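2025年3月

桌面整理任务,双臂,仿真部分。这一轮只改一件事:观测输入从三路相机减到一路俯视加两路腕部,看策略在物体互相遮挡时的抓取成功率会不会掉。训练数据沿用 Galo 那一批,未重新采集,共 1,484 条轨迹,剔除了末端抖动超阈值的部分。

## 设置

- 仿真器:Prutard 分支,物理步长不变,渲染步长改为控制步长的整数倍。
- 动作空间:双臂关节增量 + 两个夹爪开合量。
- 动作块长度 30,执行前一半后重新推理。
- 评测 139 个初始布局,随机种子固定,与上次对齐。
- 俯视图保持原宽高比,上下补黑边后送入编码器。上次直接拉伸,圆盘变成椭圆,与真正的椭圆盘混在一起,分割头的输出不可用。

语言指令统一为“把甜椒放到盘子里”,不指明哪个盘子。布局里有叠放的盘子,也有单独的空盘,目标判定暂时放宽:落在任一盘沿以内即算成功。这个判定偏松,后面要改。

## 过程记录

1. 先跑无干扰布局,只留甜椒和一个盘子。右臂接近、闭合、抬升均正常,与旧模型没有可见差别,不再细看。

2. 加入干扰物后再跑。重点看右臂持物、左臂空闲时的状态,逐步导出俯视渲染图,并与同一步的关节读数核对。

 右夹爪夹住红甜椒,悬在木桌面上方,靠近白色花盆;左夹爪空着,停在深红色餐垫左侧。餐垫上是叠放的两只盘子,内层那只带花卉边,右下方另有一只素白椭圆盘。

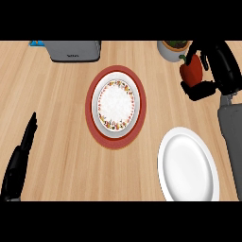

3. 对同一布局做目标重采样。固定观测,只换采样噪声,统计右臂末端预测落点。落点分成两簇,一簇在叠盘中心,一簇在椭圆盘内侧。均值动作落在两盘之间的裸桌面上,所以不能对多次采样直接取平均。改为取单次采样,并在相邻动作块之间加一致性约束。

4. 左臂漂移检查。指令不需要左臂参与,但旧模型的左臂会缓慢向桌面中心移动,个别布局里进入右臂的工作区。新模型的漂移减小,没有消除。初步判断来自训练数据:Galo 那批里双手交接的轨迹占比偏高,空闲手常处于预备位。

5. 腕部相机置零实验。左腕置零,结果基本不受影响;右腕置零,闭合时机明显提前,椒身容易从指间滑出。俯视图里手指与椒身重叠,单靠这一路判断不了接触。

## 结果

139 个布局中失败 31 个,全部重放过一遍。失败主要有两类:

- 放置阶段在两个目标之间来回,超时。加一致性约束后减少,但约束权重过大时,末端对布局扰动反应迟钝。
- 释放高度偏高,甜椒落到盘沿后滚出。叠盘比单盘高出一层,策略似乎按单盘高度估计,或者干脆没有用到高度信息。需要单独做高度消融。

其余为抓取失败,多数发生在甜椒紧贴花盆的布局里,夹爪外侧手指先碰到盆壁。碰撞模型用的是凸包,花盆上沿比渲染网格略宽,这部分失败不能全算在策略头上。先修网格,再谈数字。

## 备注

- Van der Linden 的评测脚本默认把超时和掉落合并成一项,已拆开,旧日志要重算才能比较。
- Nokimeck 夹爪的仿真摩擦系数沿用默认值,未标定。上真机之前必须补。
- 补黑边以后,编码器在黑边区域仍有注意力响应,幅度不大,先记着。

## 待办

- [ ] 指令改为指明目标盘,成功判定同步收紧
- [ ] 花盆碰撞网格改为凸分解
- [ ] 叠盘高度消融,单层与双层各跑一遍
- [ ] 左臂加静止惩罚,权重从小到大扫
- [ ] 真机对照排到四月,先确认夹爪标定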